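Controls & Planning board
Coffee station: is the planner doing anything?
Reading time: 3 min

1. What I was shown

hlefevre
I spent an afternoon in February watching the Rotton coffee cell that Kurside wants us to buy into. Two arms, multi-fingered hands, an ordinary lever-style machine on a curved white counter. The pitch is a task planner sitting over a learned grasp policy, with the perception stack re-estimating object pose all the time. I came away thinking most of it could be a fixed sequence with good calibration. The cup work is what they lead with, and it does look good — right hand curled over the rim, white thumb across the front, left hand open off to the side.
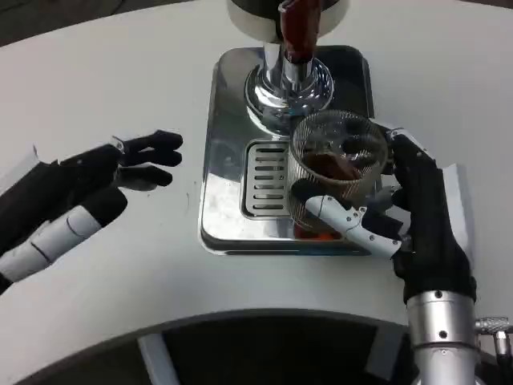 2. What I think is under it

Their log for the session lists 143 planner calls and 11 replans. I asked Apolline Marchal, who maintains the planner, what triggered the 11. Two were pose jumps on the glass. The rest were timeouts, and after a timeout it picked the same plan again. That's a retry loop with a nicer name.

mjoly
Disagree. A retry that has to re-check preconditions is still planning. If the drip tray had been blocked you'd have gotten a different branch.

hlefevre
Maybe, but I didn't see that branch run once, and it isn't in the log either.

aminu_a
The pour is where I'd look. Clear ribbed glass over a mirror-finish tray is awful for depth. Whatever they use for fill level, I doubt it's the point cloud.

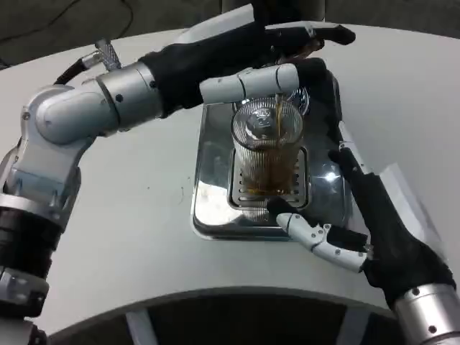

My bet is a timer on the dispense. You can get a very repeatable two-thirds glass out of a timer, and then the level estimator gets the credit in the slides. Ask for the estimator output with the timer turned off. We did that with a Fomon demo and the meeting got short.

mjoly
Or they segment the liquid in RGB. Dark coffee on a white counter has plenty of contrast. You don't need depth for that.

aminu_a
Sure, straight on. Through vertical ribs, with the hands reflected in the tray? I'd want to see the masks.

lvidal
I wrote some of the hand controller, so discount this as you like. The fingers aren't playing back a trajectory. Each one runs position control with a current limit, and the limit changes with the grasp phase. The finger over the rim and the thumb underneath are set separately.
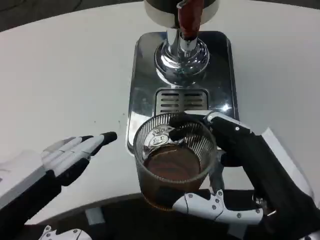
The pose estimate only has to get the palm close, and compliance takes up the rest. So yes, perception has an easier job than the deck says. I don't see why that's a scandal.

hlefevre
No scandal, but it's a different product. If compliance does the work, I'm paying for a planner license I don't need. Move the machine two inches, swap the glass, send me the raw log. I'll read all of it.

lvidal
I can ask. No promises on the raw log.

Comments (3)

Leclerc: We run a similar setup on a fixed sequence. Works until someone bumps the counter.

petrov_k: +1 for turning the timer off. Cheapest test in the thread.

mjoly: Still think the precondition checks matter. Will post if I get the branch to fire.

Contact the moderators | © Controls & Planning board | Back to top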